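Threads > Clokville > Saved posts

We use cookies to remember your settings. Accept all | Manage

A thread about a room with a mezzanine

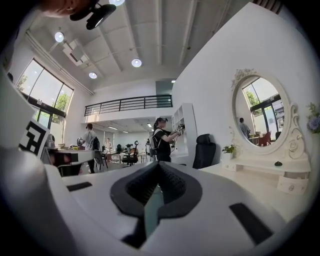 Irnevus

1/ I have now spent more of April looking at this ceiling than at any person I love. White ceiling, white beams running off on the diagonal, round lights set in between. If you lie awake at night wondering who paints beams white, it's me. I do.

2/ The quote for painting them was 3,000. I said I'd think about it, went home and bought a roller on a pole. My neck has since filed a complaint.

3/ The big window stays as it is. Black frames, trees outside, more daylight than I've earned. There's a small white label on the frame that I have been meaning to peel off for 2 years and have grown rather fond of.

4/ Under the window is the white table. Every room has one surface where small things go to retire, and this is ours. I clear it on a Friday. By Monday it has restocked itself.

5/ Air conditioning: up between the beams, white, minding its own business. I wanted it hidden. The fitter asked where, exactly, and I waved an arm about until he went back to his van.

6/ Same goes for the long white pipe along the wall above the windows. I've been told to "make a feature of it". It's a pipe.

7/ Now the mezzanine. Black metal railing, white wall behind, very smart. My plan is shelves up there for the Sauerland boxes, which have followed me through 5 addresses and which I refuse to open.

8/ Someone in the replies wants to know if I've thought about plants on the railing. I have — and then I thought about carrying a watering can up there every other day in August.

9/ Paint, for those asking, is Lisov matt in plain white. There were 112 whites on the card. I picked the one called "White" and the woman at the till looked disappointed in me.

10/ Shelves next week, if they turn up.

Related threads
Which way round does a roller go
Sauerland boxes: a short history
Clokville tip, new opening hours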